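We use cookies to keep this site working and to measure visits. Accept all | Manage settings

Lerato Sithole
1/ I wrote the handling rules for our gripper recordings at Lidumano. People keep asking for them, so I'm posting the short version. It covers hand-held grippers only. Fixed arms have their own sheet.

2/ We kept 1,015 of 1,162 recordings in August. Most of the ones we dropped broke rule 3 or rule 4, and both are easy to follow.

3/ Rule 1. Both hands on the body before you start. Keep your fingers away from the jaw. If you need to regrip, stop the recording and start a new one.

4/ Rule 2. Cables leave the gripper left and right and go over the near edge of the table. Never across the work area. Check for slack before every session — a tight cable changes how you move your wrist and you won't notice.

5/ Rule 3. Markers stay clean and flat. No fingers over the dots, no sleeves. Bent marker, replace it. Don't straighten it and carry on.

6/ Rule 4. One task object in the jaw. Say its name in the log the same way every time. "Rubik's cube" and "cube" ended up as two objects in our list, and Bohdan Kushnir spent an afternoon merging them.

7/ Rule 5. The table doesn't move. Tape the near corners and look at the tape when you sit down. If a strip is lifting, redo it and note the time.

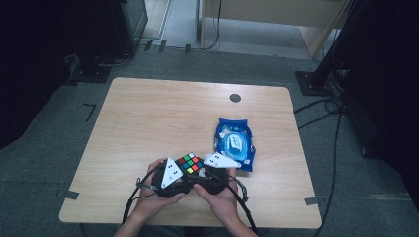
8/ Rule 6. Stands and floor cables
Don't touch a stand base once calibration is done. If you kick one, say so. We recalibrate and nobody gets in trouble. Walk around the cable runs, even when stepping over is faster.

9/ Rule 7. Breaks
Stop after 49 minutes. Two people per station, swap at the break. Whoever sits down next goes through rules 1 to 6 again.

10/ The full sheet has the log format too. Reply if you want it and I'll send it over.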